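Putting the old office tower back together, post by post. Oct 13, 2018.

**1/** Karabo Matlala gave me this desktop when the Jonent office cleared out its back room. I've had it in pieces since March. It's going to be the parts-inventory machine for Xaba, so it doesn't need to be fast. It needs to boot every morning and stay quiet.

**2/** Case on its side, panel off, motherboard facing up. I left the power supply and the board where they were. The job for this stretch is the processor and its socket. 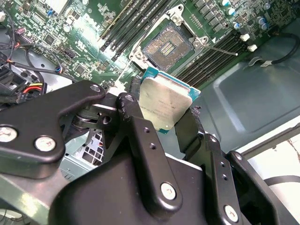
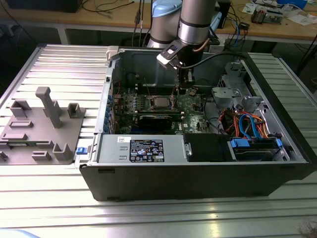
## The processor

**3/** It's the kind of board where the pins are in the socket and the chip has flat pads. If you're used to the older style, the habit to lose is resting anything on that socket while it's open. Bent pins are hard to fix and I've given up on two boards that way.

**4/** Order I go in: lever out, load plate up, check the pins under a bright light, match the notches, lower the chip straight down. No pushing. If it doesn't drop in flat, lift it and look again. Plate down, then lever. The lever takes more force than you'd expect the first time.

**5/** Lizelle Adams asked if you can switch it on without the cooler to see if it works. Please don't. It heats up in seconds. Cooler on, fan plugged in, then power.

## Paste and cooler

**6/** Clean the top of the chip with alcohol and a lint-free cloth before any new paste goes on. A dot in the middle is enough. I've used Premar paste on the last few builds and have no complaints.

**7/** Tighten the cooler a little at each corner, going across diagonally. Then find the fan header before the cables are in the way.

## Cables

**8/** I'll tie the drive cables back at the very end. I've done it first before and had to cut every tie to reach a connector.

## Still to do

- Cooler and fan
- Memory test overnight
- New battery for the board clock
- Wipe the hard drive and do a clean install
- Load the Xaba parts list, which is 3,548 lines, 1,093 of them screws and standoffs

**9/** If the drive fails its check I have a spare on the shelf, so that won't hold things up. Next posts when the cooler is on.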